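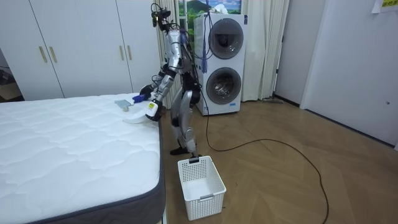
Pravton two-armed humanoid: review after a season of room turnaround work

We run serviced flats and a small laundry, and in July we took a Pravton on a paid trial with an option to buy. I am the one who does the buying, so this review is mostly about money, space and time. Tsutomu Chiba looked after the machine day to day and most of the practical remarks are his.

What we wanted it for

Bedrooms between guests. That means going over the bare mattress, picking up small things left on it, moving linen into a basket and getting the basket to the machines. We did not ask it to make beds. Two suppliers told us theirs could, and neither would put it in the contract.

We got quotes from Pravton, Skustix and Hokach. Skustix only leases, with a minimum term longer than we could commit to. Hokach sells a wheeled base with a single arm. It was the cheapest, and for flat corridors I would look at it again, but one arm is a real limit when you want to hold one thing and work with another. Pravton had two arms and legs and would let us pay by the month first.

What it costs

Our trial came to 3,238 euros for the first month, including delivery and set-up. The months after that were lower. Items that were not on the first page of the quote:

Spare gripper pads, sold only in sets of 5.
A call-out charge of 400 euros if the engineer has to come on site. We paid it twice.
Insurance. Our broker, Oláh, wanted a separate line for it and took three weeks to price it.
Staff time. Tsutomu spent most of the first fortnight on it and very little else.

If you are drawing up a budget, put the staff time in as a proper cost. Edit Illés does our books and she had it down as zero, as had I.

Space

Measure your rooms before you ask for a demonstration. The robot has to stand right up against the mattress and lean over it with both arms out, and it bends its legs to do so, so it needs more depth than the width of its feet suggests. In the room we used there is a wardrobe along one wall and the stacked laundry machines behind, and once the basket is on the floor by the bed there is not much left for a person to walk through.

Then there is the cable. We ran it on mains for the whole trial, and a long black cable on parquet is something people will trip over. Leave slack or it pulls, but too much slack ends up in the doorway. Get a price for cable covers or an overhead run at the start. There are already plenty of wires on the machine itself, down the back and sides, and they have to be kept clear of door handles and curtains.

How it does the work

Slow and steady on a bare mattress. It can hold a cloth in one hand and a separate hand tool in the other, which is the main argument for paying for two arms. Flat, fairly stiff things it picks up well. Thin things lying flush on quilting are hit and miss, and Tsutomu ended up collecting a good many of them himself.

The laundry basket gave us less trouble than I expected. Use a rigid one. We tried a soft fabric bag and it folded over every time.

A person does the same bedroom in well under half the time. I had assumed so when I signed. What matters for the budget is whether somebody can be getting on with the next room meanwhile, and for the first few weeks the answer was no, it needed watching. By the end Tsutomu was content to work in the adjoining room with the door open.

Support

Dénes Vida at Pravton answered the phone and knew the product. Written support was poor. One message about a stiff wrist joint went unanswered for 9 days, and then we were sent a link to the manual we already had. Ask for response times in writing.

Would I buy it

Not yet at the purchase price. We have extended the rental for one machine and I have put a figure in next year's plan, to be looked at again once we know what the joints cost to replace. My brother Tamás would have sent it back. For a place with larger rooms and the same layout repeated on every floor the sums are better than ours, and I would get the Pravton and Hokach quotes side by side, with call-outs and spares written in on both.

Three stars out of five. Half a star of that is for Dénes.

Botond Szilágyi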